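How Maps Use a Grid

A grid is a set of lines that cross each other. The lines divide a flat surface into cells. Map makers use grids so that any place can be found with a short code.

Most street maps put letters along the top and numbers down the side. Cell C4 is where column C meets row 4. The code names the whole cell, so you still have to look inside it.

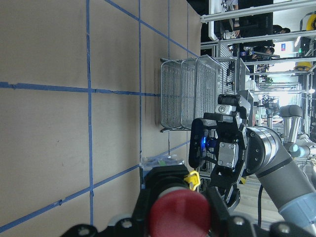
Strips of blue tape on brown paper.

Cell size matters. Take a map of the town of Jallmont. If each cell stands for a square 400 meters on a side, a code narrows the search to that square. A smaller cell gives a closer answer, but the map then needs more codes. The Jallmont map has 96 cells.

For more detail, split each side of a cell into 10 equal parts. Read the distance across first, then the distance up. This pair of numbers is called a coordinate.

Grids do not work perfectly over large areas. The Earth is curved and paper is flat. When a curved surface is drawn flat, some shapes stretch or shrink. This is called distortion. On a map of one town it is too small to notice.
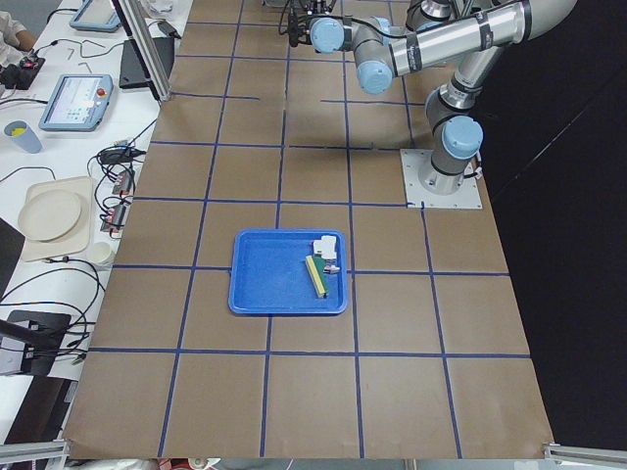 Wiebke Engelhardt: My class tried this with a map of Grokness. Two children mixed up across and up and ended at the wrong pond. We now say "along the hall, then up the stairs."

Other maps use lines of latitude and longitude. Latitude is measured north or south of the equator. Longitude is measured east or west of a line through Greenwich, in England.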